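Changes to the Table Covering and Furniture Grant

2018-05-04

The Skirkcombe Community Rooms Trust has approved revised terms for its furniture grant, which helps member halls replace worn tables, chairs and floor coverings. The new terms apply to all applications received from the start of December and will remain in force until the end of 2025.

Member halls may now apply for up to 60 percent of the purchase price of approved items. Halls in Lekport and Prirnden, which were previously served by a separate fund, are eligible on the same basis. Applications must include a written quotation and a short statement of how the room is used during a normal month. Decisions will be sent in writing within 14 days of receipt.

Members are reminded that delivery charges are not covered. Items bought before a decision has been issued cannot be considered – this rule has not changed. Halls that received an award under the earlier terms may apply again, provided that their final report has been accepted by the Skirkcombe office.

The grant also covers protective mats for tables used in craft and repair sessions. Plain and patterned mats are treated alike, and a colorful mat with a pebble texture, such as the one on the table shown with this notice, falls within the approved range. Mats should be listed separately on the application form, with the measurements of each table they are intended to cover.
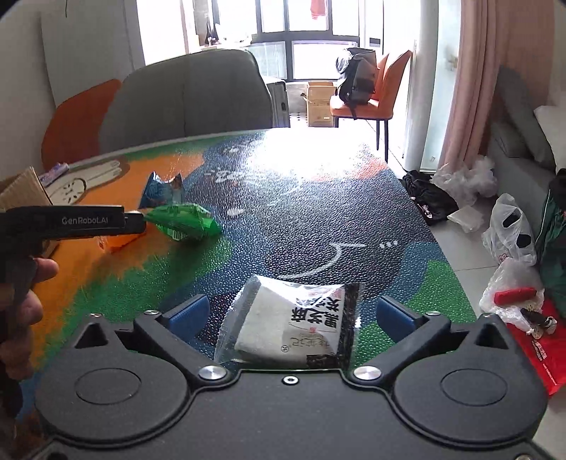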